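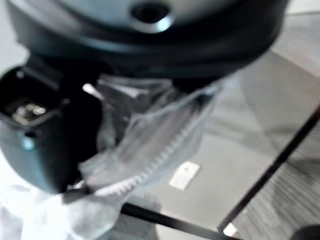 The Pirkthorpe robot is a two-armed household tidying robot built by a small group of hobbyists in a shared workshop and in the apartment of one of its members. It is designed to pick up clothing, wrappers and other light items left in a living room and put them in a suitable place. The project takes its name from the street where the workshop stands.

History

The project was started in December by Constanza Quiroga and Kauko Riihimäki, who had met at the Groltmont workshop while repairing a belt sander. Riihimäki had already built a single arm for sorting screws, and its shoulder joint was reused. Lenni Laitinen joined in the second month and wrote most of the control software. Gyu-bin Wi designed the gripper fingers and has revised them several times.

The first version ran from a bench and could not move. It was given a wheeled base after the group bought a used cart at a school clearance sale. On Wed 15 May the robot was moved out of the workshop and into Quiroga's living room, where most of the work has been done since then.

Design

The robot has two arms of the same length, each ending in a dark gripper with a camera mounted at the wrist. A third camera is fixed at head height and gives a view of the room ahead. The wrist cameras are fixed-focus models, and objects very close to the lens come out blurred. Laitinen's software compares the wrist view with the head view before a finger closes.

The arm segments were cut from aluminum tube by hand. Riihimäki made the shoulder plates on the workshop's Fivetti mill, a machine with a worn table that left the first pair slightly out of square - they were shimmed and kept. The whole robot weighs 29 kilograms without its battery. Parts cost the group 973 dollars, leaving out items that members already owned.
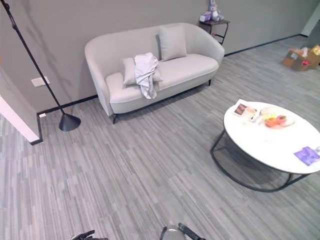
The living room was left furnished in the usual way for testing. Soft furniture has been harder for the robot than the group expected. A shirt or towel lying over a cushion has no fixed outline, and early versions of the software often took hold of the cushion as well. Low tables are handled as no-go areas for the base, with a margin set in a text file, and only the arms may pass over them.

Thin plastic bags are a separate problem. They fold differently each time they are touched and let light through, so the edge found by the camera may not be the real one. The gripper closes on a bag slowly and stops when the motor current rises, a method Wi took from the screw-sorting arm. The same routine is used for cloth, at a higher current limit.

Grippers

Wi's first fingers were copied from kitchen tongs and were too smooth. The second set had rubber pads glued on with contact cement, which peeled off within a week. Later sets are printed in two parts, so that a broken tip can be replaced without taking the motor out. The group keeps 16 spare tips in a tackle box.

Operation

A run begins with the robot parked by the wall and the arms folded. An operator holds a stop button on a cable, and the base will not drive unless the button is plugged in. A full run over the living room floor takes some 50 minutes, most of it spent on grasping. Between runs, items are put back by hand in new positions.

Software settings are stored with the date and the initials of whoever changed them. This was introduced after Laitinen and Riihimäki had each corrected the same camera offset, which doubled the correction and sent the left arm into a door frame. The dent in the wrist cover has not been repaired.

Later work

Santeri Rissanen is building a lighter base with larger wheels, intended to cross carpet seams without tipping. The battery holder will be moved to the rear. Plans for a lift column, using a surplus Nieminen desk leg, were put aside when the leg was found to be too slow under load.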